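Thread about a fault that cost me a good part of this autumn. I write it down so the next person can find it. (1/8)

2/8
We train a grasping policy in simulation, in a project we call Flandel. One of the tasks is to take hold of a candle that stands in a holder. In February it worked well. After we moved to the new version of our simulator layer, Prolis, success went down to 25 percent.

3/8
My first idea was the friction values. I spent many days on them, and the result did not move. Then I blamed the candle, because it is thin and the fingers need to close very exactly on it. Also wrong.
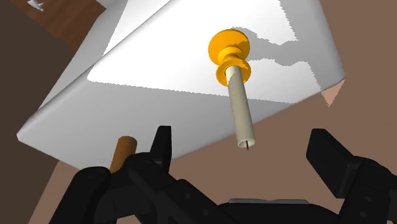 4/8
What helped me at last was to stop looking at the success number and read the contact forces, step by step. In the bad runs the force limit of the gripper was 300 N. In our config file it is 70 N.

5/8
So who changed it? The new Prolis reads the limit from the robot model file first, and our config comes second. If both have a value, the model file wins. There is no warning in the log.

6/8
With the high limit the fingers closed too hard, the contact solver became unstable, and the candle jumped out of the grip. The policy was never the problem. I had already trained it again two times for nothing.

7/8
The part that worries me is safety. Our test arm, Amano, takes its limit from the same loader. We stopped all runs on it until there was a hard check in the controller itself.

8/8
With the fix I ran 3,000 episodes and no force went over the limit. The check is in the Jardine branch now. If you use two config sources, please print the final value at start. I still have to look at the joint speed limits, they go through the same code.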